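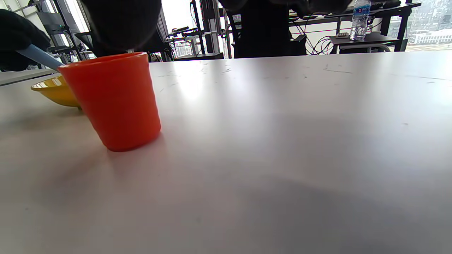
Fig. 7. Cup and bowl on a white tabletop.

Section 4: Your First Wash and Everyday Loading

By now your Flestmont 405 countertop dishwasher should be level, plugged in, and connected to either the faucet adapter or the fill jug (see Section 3 if you skipped ahead — plenty of people do). In this section we'll run the machine once with nothing in it, and then go over loading the sort of things most households wash every day. Set aside a quiet hour for it, and keep a dish towel within reach.

Before you begin

Take out the foam blocks under the spray arm. There are two of them, and the one at the back is easy to miss. Give the arm a gentle push with your finger and let it go all the way around. If it bumps into anything, lift the rack out, look underneath, and try again.

CAUTION: Do not run the machine with the foam blocks in place. The arm cannot turn and the pump may overheat.

Running the empty cycle

1. Open the door and slide the rack in until you feel it click on both sides.
2. Close the door firmly. The latch is a little stiff when new and will loosen up with use.
3. Turn on the faucet, or fill the jug up to the upper line.
4. Press POWER, then press PROGRAM until the RINSE light comes on.
5. Press START. You will hear the pump hum, go quiet, and then hum again. This is normal.
6. When the rinse ends in 20 minutes, the machine beeps and the light goes off. Open the door a few inches and let the steam out before you reach in.

Note: A spoonful or so of water left in the bottom well is fine. It keeps the seal from drying out, so please don't sponge it up.

Loading cups and bowls

7. Scrape off food scraps. You don't have to rinse, though dried oatmeal and egg do come off more easily if you soak them first.
8. Place cups upside down along the two outer rows, tilted slightly so water doesn't pool on the base.
9. Stand bowls in the center tines, all facing the spray arm. Shallow bowls can sit closer together than deep ones, but leave a finger's width between them.
10. Put spoons and spatulas in the basket with the handles down. Knives go in with the blades down, always.
11. Spin the arm once more by hand before you close the door. A long handle poking through the basket is the usual reason for a knocking sound.

CAUTION: Check lightweight plastic items for a dishwasher-safe mark before washing them, and keep them away from the heater at the rear left. If you can't find a mark, wash the item by hand.

Choosing a program

QUICK takes 40 minutes and suits glasses and breakfast things. NORMAL takes 60 minutes and is the one you'll probably use most evenings. If you have a casserole dish with baked-on cheese, soak it in the sink first and then run NORMAL; the smaller pump does a lovely job on plates, but it does like a bit of help with the heavy stuff.

Use one level scoop of powder in the door cup, or one tablet cut in half. More detergent than that leaves a cloudy film, especially if your water is soft.

Note: If the START light blinks and nothing happens, the door isn't quite latched — open it, push the rack back, and close it again. Should it keep on blinking, turn to the table of lights in Section 7.

Cleaning the filter is covered in Section 5.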